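How to Budget for Your First Hand-Held Gripper Setup
By Atieno Temba — updated 19th April 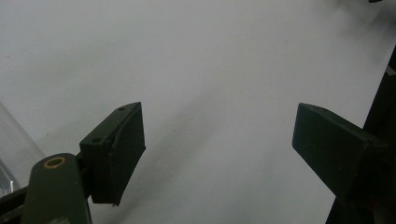

Start with the work and leave the catalog for later. I know, the catalog is the fun part! But take one sheet of paper and write down every object you want picked up in the first three months. Next to each, put its width at the widest point and whether it would survive a drop. That sheet decides more of your budget than any spec table will.

Step 1: Split the money into two piles
Pile one is what you buy once: the gripper tool, the camera, a mount, a case, storage drives. Pile two is what you keep buying, meaning finger pads, screws, bushings, cables. My first plan had no second pile, and by November I was begging spare pads from another department.

For our small lab the numbers came out like this:
One-time purchases: $3,557
Spares and wear parts, first year: $235
Total hours of operator time, first year: 40

Your labor line will look different, but please have one. Setup and practice eat real hours.

Step 2: Ask for three quotes
We asked Flerkari, Mistano and Firolov for the same list, word for word. The cheapest quote left out the camera mount, so read every line before you compare totals. Ask each seller:
Can I buy one finger pad, or only the pair?
Are the pads held on with ordinary screws?
What does a replacement pivot bushing cost, and how long does it take to ship?

Good answers here are worth paying a bit more for. A tool you can fix at your own bench is a joy.

Step 3: Plan the table too
A plain, matte, light-colored work surface is a cheap and wonderful upgrade. Dark fingers show up clearly against it, and soft lighting keeps glare down. Put lamps in the budget now — ours got added late and needed a separate approval.

Step 4: Buy one, then wait
Saturnino Valcárcel talked me into this and I'm so glad he did. Order a single unit, run it for a month, and keep a log of what wears out or comes loose. Then order the second with the spares you know you'll need.

Next page: filling out the purchase request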